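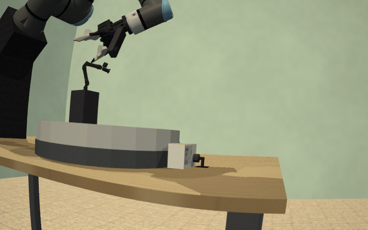
Clalleo 遥操作示教套件
适用于单臂桌面任务的采集与回放，仿真与真机共用一套操作手柄

产品概述

Clalleo 是给那些已经试过用鼠标拖机械臂、并且再也不想试第二次的人准备的。套件由一支六自由度主手、一只脚踏开关和 Oro 示教软件组成。您握着主手怎么动，桌子那头的机械臂就怎么动，包括您打喷嚏的那一下。所以我们做了脚踏开关：踩住才跟随，松开即停。

软件自带一间仿真工作间，绿墙、木桌、小地砖，装修风格由 Janaka Selvanayagam 一人决定，历次版本更新都有用户来信商榷，均已归档。桌上放着一座圆形平台、一只白色小盒和几件黑色的小支架，机械臂从桌边探过来，张着夹爪。新用户的头几个小时基本都在这里度过，撞翻什么都不必填报损单。

两种示教方式

遥操作示教：操作者用主手控制夹爪的位置、姿态和开合，软件同步记录关节角、末端位姿、夹爪开度以及各路相机画面。主从比例可调，默认一比一。做插接一类的细活时建议调到三比一，手抖也会跟着缩小，虽然不会消失。

拖动示教：真机支持零力模式的，可以直接握住手腕带着它走。优点是直观，缺点是您的胳膊会出现在每一帧相机画面里，训练出来的策略有时会在开工前等一条胳膊。需要视觉数据的任务请用遥操作。仿真里自然没有手腕可握，软件会把这一项置灰，仍然每个月都有人点它。

示教流程

一、开机后将主手放回底座，等指示灯由黄转绿。指示灯还是黄的就去推主手，软件会弹出一句措辞克制的提醒。
二、在软件中选择场景和任务名称。任务名称请写清楚，“测试”“新测试”“最终测试”这三个名字我们的服务器上已经很多了。
三、踩下脚踏，慢慢接近目标物。夹爪指尖比看上去要长，靠近台面时请切换到侧视画面。
四、完成动作后松开脚踏，按手柄侧键标记成功或失败。失败的也请保留，后面用得上。
五、按复位键，物体回到初始位置，或按设定范围随机摆放。真机没有这个键，真机的复位键是您本人。

每个任务录多少条合适，取决于任务，也取决于操作者的耐心。Carla Haddadin 负责的内部验收任务要求 76 条有效示教，中途换人的要重新做一遍手感校准。她本人能一口气录完，我们不建议以此为排班依据。

关于仿真与真机的差别

仿真里的夹爪不会发热，线缆不会缠住支架，光线从早到晚一个样。这些都很好，也都不是真的。Oro 可以随机改变摩擦系数、物体质量、光照方向和相机位置，改得狠一些，策略到了真机上会少些惊讶。墙面颜色也在可随机的选项之列，前述来信的用户可以从这里入手。

技术参数

主手自由度：6，另加夹爪开合 1
主手工作半径：300 毫米
控制频率：216 赫兹
数据存储：32 GB 板载，写满后自动转存至主机
夹爪类型：两指，开合行程在软件中设定
脚踏接口：USB，线长两米
数据格式：Oro 原生格式，可导出为 HDF5 或 CSV
电源：24 伏直流适配器，随箱附带
主机系统：Linux；Windows 版仅供回放，不能录制

装箱清单

主手一支（含底座）
脚踏开关一只
电源适配器及线缆
桌沿夹具两只
Oro 授权卡一张
快速入门手册一本，Boonmee Thongdee 编写，全书没有一处“显而易见”

选配件

Boutros 力反馈模块：夹爪碰到东西时，主手会告诉您。没有它，您只能靠画面判断，这也可以练出来，代价是几只盒子。
Nuvico 双手支架：用于双臂任务，需另购一支主手。左右装反时软件能够识别，并自动对调，界面上不作评论。
加长脚踏线：五米，适合习惯站得远一点看机器人的团队。

常见疑问

松开脚踏以后我的手已经移开了，再踩下去机械臂会不会猛地追过来？
不会。重新踩下时以当前手的位置为新的零点，机械臂从原地接着走。早期版本不是这样，Njål Granström 对此印象很深。

可以两个人轮流录同一个任务吗？
可以，请分别登录。每个人绕开障碍的习惯不同，混在一个账号下，事后很难查出是谁坚持从后面绕。

录制时能暂停去接电话吗？
能。暂停的片段会在导出时剪掉，超过十分钟则整条作废。

保修与订购

主手保修两年，脚踏保修一年，被办公椅轧过的脚踏不在此列。十一月起出货的批次改用金属外壳脚踏，价格不变，轧过之后的情况尚在统计。

订购请在页面底部填写询价单，注明机械臂型号、控制器版本和是否需要力反馈。现有用户升级 Oro 无需更换主手，旧版录制的数据可以直接打开。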